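Ticket 1294 - Wastebasket task, Gistberg bedroom set
Opened: Oct 6, 2018
Project: Plarus
Status: waiting for Nulleck

Problem: the upload tool rejects 170 episodes of the task "put the trash in the wastebasket". The message is always "left gripper: no state change". The operators report that the left gripper is used in each episode, to hold the rim of the basket.

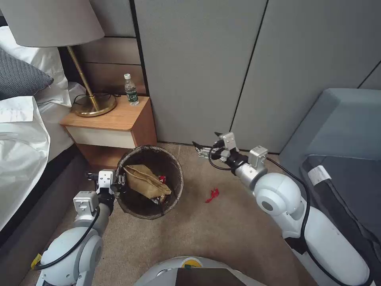
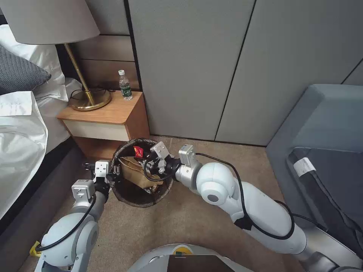
I compared the rejected episodes with the log of the left wrist. The rim is thin, so the fingers close only a little, and the checker ignores any movement under its limit. I lowered the limit and ran nine episodes again - all were accepted.

Please do not delete the rejected files. The label "hold rim" is also missing in the Wibisono export, and I don't know yet if this is the same fault. Can Nulleck confirm the new limit before we continue to 500 episodes? Until then I keep the old setting on the second station.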